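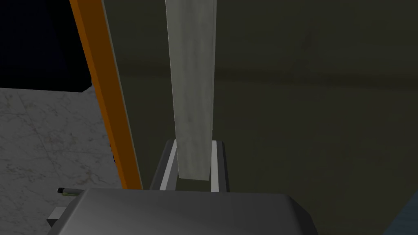
## Ticket: sim grasp keeps getting flagged by the clearance rule

Opened May 20, 2018, project Hukotitz, cell model "Westura"

Hi all, me again. I'm putting everything in one ticket this time so Eva doesn't have to dig through chat to find out what I tried (sorry about last time, Eva!).

The short version: the pick step with the tall grey bar gets rejected by our rule checker, and I can't tell whether the rule is wrong, my scene is wrong, or I am. The bar is held between the two fingers and sticks straight up past them, and the wrist view is mostly bar and that big dark green surface behind it. The orange beam is over on the left. The checker says "held part inside keep-out margin" and stops the run.

Our house rule, as I understand it: a held part keeps at least 40 mm from anything fixed, at every point of the path, until the place step starts. The number is written in the practice notes. What the notes don't say is where you measure from — and that's where I lost most of a day.

### What I tried

**Try 1. Slower approach.** Dropped the arm speed to 30 percent. Same flag, same step. In hindsight of course it was the same, the margin check doesn't care about speed. Moving on.

**Try 2. Re-grasp.** The bar leans a tiny bit to the left at the top, and I thought maybe that lean was eating the margin on the beam side. Re-ran the grasp with the gripper yaw nudged 2 degrees. Still flagged, and the reported distance hardly changed.

**Try 3. Clean floor.** There are small loose things down on the marble floor by the gripper, a little pen-shaped thing and a pale grey block. Our notes say anything that isn't part of the task gets removed or declared before a run, and I hadn't done either. So that was a rule I was breaking all by myself! I declared both as obstacles. The warning about undeclared objects went away, the margin flag stayed. Worth doing anyway.

**Try 4. Turned the margin check off.** Yes, I know. Sim only, on my own branch, and the run went through to the place step with no contact reported. I turned it back on right after. I'm writing it down because the notes say every override gets logged with who and when, so: me, today, one run.

### Log from the last flagged run

```
run 156
step: lift_held_part
check: held_part_margin
required: 40 mm
result: FAIL
reference: tool_envelope
action: stop
```

See that "reference" line? I skipped right over it until Sheila Parsons looked over my shoulder and asked what the tool envelope was set to. I opened the config and it was still the one from the Abella gripper, which is a good bit wider than the one we've got loaded now. So the checker was measuring from the outside of a gripper that isn't there.

### Update, same afternoon

Swapped in the right envelope and re-ran. The margin check passes on the lift. It still gives me a yellow note on the turn, with the top end of the bar, and I think that one's legit. The part is long and the envelope only covers the tool plus a short stub, so the top end gets checked by a separate rule that only warns. I don't love that. If I'm holding something tall, the far end is the bit I'm most likely to bang into the beam with.

I moved the turn so the arm backs out first and rotates second. Note is gone.

### What I'd like changed in the notes

- Say in plain words that the margin is measured from the tool AND the held part, all the way to the far end.
- Make the far-end check a stop, same as the other one. A warning is too easy to scroll past (ask me how I know).
- When the gripper model changes, the envelope file changes in the same commit. If it doesn't, the checker should refuse to start.
- Keep the wrist view in the ticket whenever a margin flag comes up. It's a lousy way to judge distance, so please don't use it for that, but it does show which way the part is leaning.

Eva, can you take the third one? I had a look at the loader and got lost pretty quickly.

### Still open

I haven't checked whether the other cells are carrying the old Abella envelope too. If they are, some of their passes were measured against the wrong shape, and I'd want those re-run before the June review. Leaving this ticket open until that's done. Sheila has the list of configs.

Status: waiting on Eva, workaround in place on my branch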